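Lista de revisión de la celda de brazos - turno de mañana, agosto
Planta de Coritz, zona de preparación

Antes de nada: rellenad los comentarios, por favor, que una lista llena de «OK» no me dice gran cosa. Yo he puesto los míos tal cual me salieron, con café en la mano.

1. Superficie de trabajo. OK.
Comentario: la madera tiene manchas viejas y una grieta fina. De momento no molesta, pero pasad la mano por encima (con el brazo parado, claro).

2. Tornillos de la placa de la pinza. OK.
Comentario: repasados con la llave, ninguno flojo.

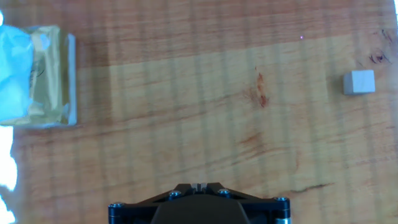 Zuzanna Szulc
Responsable de prevención, turno de mañana

3. Reparto de tareas. PENDIENTE.
Comentario: antes colocábamos 800 piezas a mano por turno y acabábamos con la muñeca hecha polvo. Ahora colocamos bastantes menos, pero pasamos mucho más rato mirando - y mirar también cansa, ¡vaya si cansa! Leokadia pide rotar cada dos horas y yo la apoyo. Lo hablo con Wiesława esta semana.

4. Formación. PARCIAL.
Comentario: somos 8 en el equipo y 7 han hecho el curso de parada y rearme. Falta Jintana, que estaba de vacaciones. Hasta que lo haga, no rearma sola.

5. Ruido y luz. OK con reparos.
Comentario: de ruido, una maravilla comparado con la línea antigua. La luz del techo ya es otra cosa, a media mañana acabo entornando los ojos. 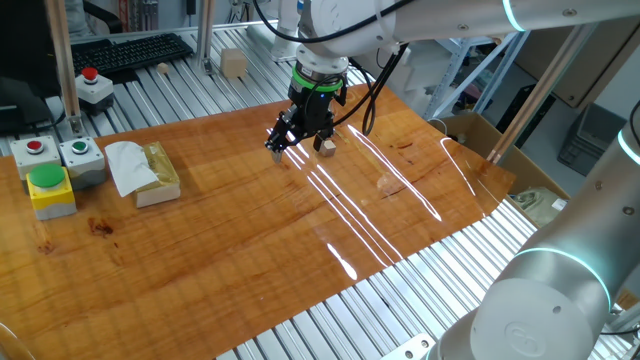 6. Mandos y paradas. REVISAR.
Comentario: lo que más nos ha cambiado el día es tener que decidir cuándo se para la máquina, que antes eso lo decidía el encargado y punto. Quiero que cualquiera encuentre el pulsador sin pensar. A la izquierda del tablero tenemos juntos uno rojo y uno verde con la misma caja blanca, y con prisas eso se presta a confusión. Pido etiquetas grandes y que nadie deje pañuelos ni papeles pegados a los botones.

7. Paso libre detrás de la mesa. REVISAR.
Comentario: 600 mm como mínimo, medidos con cinta y no a ojo. Las cajas de cartón, al almacén al acabar el turno.

Firmado a las 7:40. Copia para Lucyna Mazurek.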